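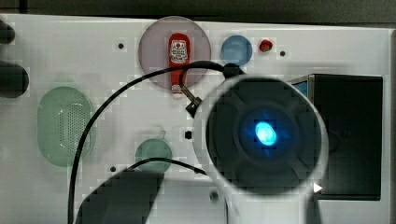
PLONDGATE, 2018-03-28. Husetti today put its Orora play food line on sale, and the company would like fewer claims made about it than usual.

"Every toy kitchen set is sold as educational," said Kelly Bastos, head of product. "I've read the boxes. I don't believe most of them, and we've left that word off ours."

Orora covers pretend groceries such as small bottles and fruit, plus colored discs to set them out on. Sets come with 8 or 13 pieces. Husetti makes no promise that a child will eat more strawberries afterward.

Afia Antwi, who buys for the Dogbe toy shops, remains doubtful. "Small pieces get lost. I ordered 60 sets and we'll see how many come back."

Replacement pieces will be sold singly from March.

Press contact: Korkor Addo, Husetti, Plondgate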